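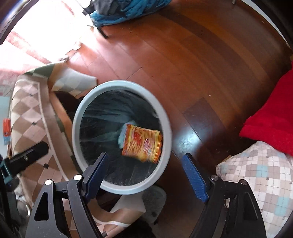 Several readers of our last bulletin wrote to object that a learning system needs clean examples, and that recordings made in private homes bring in more disorder than any model can use. The objection deserves a serious answer. At Clatari we held the same view until January, and our first collection plan was written around it.

Under that plan, every task was recorded in two prepared rooms at our Chauvin site. Each room had one bin, one table and a bare floor. The resulting 330 recordings were consistent and easy to label. They were also very much alike, and a policy trained on them learned the rooms as thoroughly as it learned the task.

Household collection is slower. A wrapper in a lined bin may lie against a dark, glossy surface that catches the light. Patterned fabric and a patch of glare can compete for attention with the object that matters. These conditions are ordinary, and a system intended for ordinary homes should meet them during training - well before it meets them in service.

We do not argue for collecting without rules. Under the Skilto protocol, which we now follow, an operator records no more than 10 attempts at a task before moving to another part of the home. Failed grasps are kept and marked as failures. Residents may review the recordings and withdraw any of them.

Funding bodies should adjust their measures accordingly. A program that reports only the number of recordings will reward repetition. We would ask applicants to state how many homes they entered, and to set aside at least five of them for testing alone.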